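Flurthorpe Tea Room: storage and serving notes, August

The tea corner at Flurthorpe has been running on the new arrangement for 32 days. Stock is down to 68 lines from 114, mainly by dropping duplicate black teas and the flavoured blends that had been opened once and left. The remainder is listed on the sheet inside the cupboard door.

Individually wrapped portions now go out in a tin on the table instead of being tipped into a bowl. A tin with a lid keeps light off the packets between sessions and stacks in the cupboard. It should be wiped with a dry cloth only. Water left in the corners will mark the metal, and detergent leaves a smell that transfers to paper-wrapped tea, though less so to foil.

Keep the number of packets in the tin low. When it is packed to the rim the lid presses on the seals, and a crimped end that has been bent back a few times will start to leak air. Refill from the cupboard at 3 pm if needed, with older stock on top.

The teapot lives at the back of the table near the wall. The bail handle should be upright before the pot is lifted, and the spout turned away from the person pouring for themselves next. Pots with an unglazed base ring should be dried upside down on the rack overnight. The bare clay takes up water and will leave a ring on the tabletop if put back too soon.

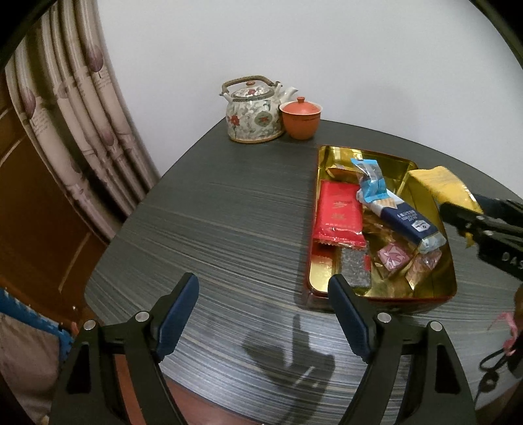 Wanyama wrote in to ask whether lidded bowls are worth the extra washing up when most visitors take a mug, and suggested that the bowls be kept for oolong and the mugs used for everything else. We have adopted this as a trial. A lidded bowl holds its heat well enough for a second and third infusion, and the lid can be used to hold the leaf back while drinking. With a bagged tea it has little to offer.

Timings for the bowls are unchanged: one minute for the first infusion, then add 20 seconds for each one after. Green teas should have water that has stood off the boil for a few minutes. Use the Wisero kettle for these - the older Jurnix has no temperature setting and will boil whatever is put in it.

Consumption since the start of the year stands at almost 1,400 portions, with the wrapped packets going faster than the leaf. The next order will be adjusted to suit. Requests can be added to the sheet on the cupboard door, giving the type of tea and whether leaf or wrapped portions are wanted. Please return lids with their bowls. Two are currently without a match and have been put on the top shelf.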